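The Cup Goes on the Shelf, Again

By Dolores Lyons

The pitch from the robot start-ups has settled into a shape by now. Show the machine a chore enough times, they say, and it will pick up the chore the way a kid picks up a language. I have heard it from founders, from investors, and once from a man selling me insurance. So I went to Skiltow for a couple of days to watch where the examples come from.

They come from people moving cups.

Each attempt is called an episode. An operator guides a pair of arms through a small job involving cups and a little shelf, and the cameras and the joint motors record all of it. Then everything gets put back and it starts over. The target for the shelf task was 100 good episodes. By the time I arrived they had recorded 107 and were still going, which tells you something about the word "good."

"I throw out the ones where I hesitate," Marianna Kaczorowski told me. She has been operating for Skiltow since last August. "If I stop to think, the model learns to stop. It doesn't learn what I was thinking."

I wrote that down twice. It struck me as a bigger problem than she seemed to find it.

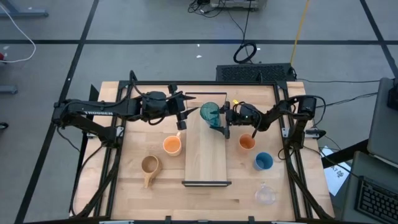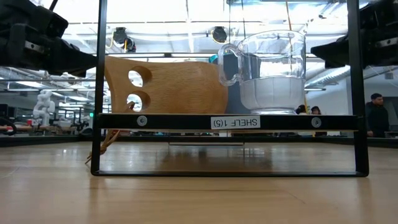
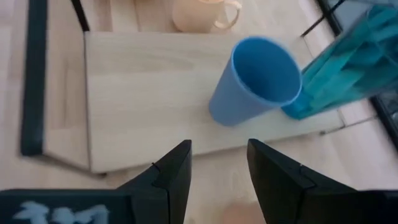 Cups and a shelf: the table-wide view, a look across the tabletop, and the view from one gripper.

Eugeniusz Ziółkowski runs data for the project and has the patience of someone who has been asked my questions before. Why so many kinds of cup? Because a system trained on one blue cup becomes an expert in that blue cup. See-through plastic is hard for cameras. Handles change where the fingers can go. Fine. But the world has more cups in it than Skiltow will ever buy, and I asked him how he knows when there's enough variety.

"We test it on cups it hasn't seen," he said.

And how does that go?

He gave me a number: 60 percent on new cups, in the same room, on the same table. He was quick to say it had been lower in the spring. I believe him. I would also not let anything that misses four times in ten near my mother's china.

Skiltow's marketing page, meanwhile, promises "household-ready skill." I read that phrase aloud to Halina Bednarek, who labels the recordings and marks the moment each grasp begins and ends. She laughed and asked whose household.

Her work is the part that rarely makes the funding announcements. Two labelers can look at one clip and disagree about when a cup has been "placed." Is it when it touches the board, or when the fingers let go? Skiltow settled on letting go. Gendwood, a competitor with a similar setup, uses touching. Both companies publish success rates, and people put those rates side by side in charts.

Nuno Henriques used to build warehouse systems and now consults for buyers trying to make sense of such charts. He is kinder about it than I am. He thinks the recordings have real value and that a fixed job in a fixed place could be handled this way before long. He gets stuck where I do, on the leap from there to the kitchen. "They keep telling me it's only a matter of more data," he said. "I ask how much more. I've never had the same answer from the same company."

I put that to Ziółkowski. He said he didn't know how much more, and that anyone who gave me a figure was guessing. It was the most persuasive thing I heard in the building, and it is nowhere in the pitch.

Kaczorowski had started another episode while we talked. She got to the end, looked at the screen for a while, and marked it as a discard. Then she set the cups up again.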